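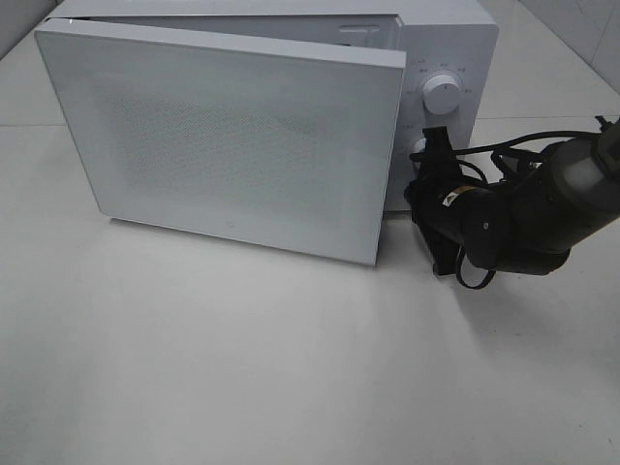
*Photo: Ona Adomaitis*

# The Night Clerk at Grotine

In November the last bus to Grotine comes at ten past eleven, and it is mostly empty. I know this because I worked the night desk of the small hotel opposite the stop, and for one winter I watched every bus as if it was bringing me something.

The hotel was called Starport. It had 7 rooms and a lift which went only up. My employer, old Arabzadeh, bought it from a cousin and kept the name because the sign was already paid. He gave me a key, a heater and a chair, and he told me the one rule. If a guest asks for room three, you say it is being painted.

"Is it being painted?" I asked.

"It is a room," he said, and went home to sleep.

For many weeks no guest asked. I learned the sounds of the building. I ate my soup at two in the morning, standing up, and I wrote letters to my sister in Vument which I did not always send. She is a practical person. She would have asked about the salary.

Then one night a woman came from the bus with a brown suitcase. Her coat was too thin for the weather. She put both hands on the desk and said, very politely, that she would like room three.

"It is being painted," I said.

"What colour?"

I was not prepared for this. I looked at the wall behind her, I looked at my cup. "White," I said.

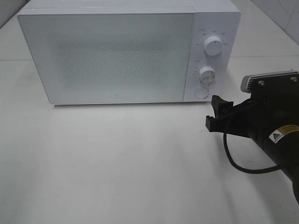

**What did the woman want with room three?**
She had slept there with her mother when she was a child, on the night before they left the country, and she wanted to hear the trains from that window again.

She told me this without any drama, while she filled in the form. The train line was closed long ago. I did not say it, because I thought she knew.

I took the key from its hook. It was heavier than the others, or it seemed so to me. We climbed the stairs together, and she counted the steps quietly in the old language, the one my grandmother used for prayers and for scolding hens.

The room was clean. There was a bed, a lamp and a window, and the bed was made with a blue blanket I had never washed. She sat down on the edge and took off her shoes.

"You can go," she said. "Thank you. It is a good white."

I went down. At four o'clock, when the heater clicked off, I heard a train. It was long and slow, and the spoons moved a little in my saucer. Then it was quiet again - so quiet that I could hear the sign outside. 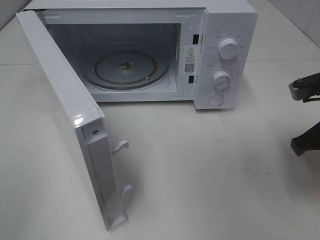
*White.*

She paid 280 in the morning, in coins, and took the first bus. Arabzadeh looked at the coins, and after them at the hook, where I had hung the key the wrong way round.

"So," he said. "Did you sleep?"

"No."

"Good," he said, and he went to buy the bread.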